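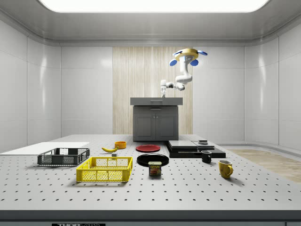
Vertical datums deserve a mandatory field

Most survey deliverables that reach our office state their horizontal reference properly. The projection is named, the zone is named, and the realization of the datum is usually in the metadata. The heights are another matter. A column headed "Z" or "elev" arrives with no unit, no geoid model and no statement of whether the values are ellipsoidal or orthometric. I think file formats and the programs that write them should refuse to save a height without that information.

The usual objection is that a competent reader can work it out. Sometimes that is true. On the Norkley drainage job the received file held 316 points, and a comparison with two published benchmarks showed a near-constant offset that matched the local geoid separation. The heights were ellipsoidal. Finding this took an afternoon, and it depended on the benchmarks being inside the project limits. Without them we would have had a smooth, plausible surface in the wrong place.

Smaller errors are harder to catch. Two geoid models for the same area may differ by a few centimeters, and the difference may tilt across the site. For a trail map this is of no consequence. For a gravity sewer it can use up a good part of the design fall. A residual check will not flag it if all the control came through the same wrong model.

Software vendors have treated the vertical component as optional for too long. Tidetti, which we use for point cloud work, will reproject a file horizontally and pass the heights through untouched, with a single line in the log. Datari does better: it asks for a vertical reference on import. It also offers "unknown" as the default, and most operators press Enter.

"Unknown" is a legitimate value. Old data is often exactly that. My argument is that it should be typed in by a person, carried into every derived file, and printed in the title block of any drawing made from it. A contour sheet marked "vertical datum unknown" would get a phone call before it got a stamp.

Ó Dálaigh, a firm we share boundary and topographic work with, changed its template in September. The new one has 19 header fields, and 6 of them concern height: type, datum, epoch, geoid model, unit and source of control. Their crews complained about the extra entry – a few minutes per job – and the complaints were fair, as half the values never change within a county. Those can be filled from a project file. The geoid model should still be confirmed each time, as field controllers are updated on their own schedule and the office often hears of it later.

Compound coordinate reference codes already exist and already cover most of this. Few people in the field use them, partly because the pick lists are long and the names look alike. A shorter list filtered by location would fix much of that, and it is not difficult to build.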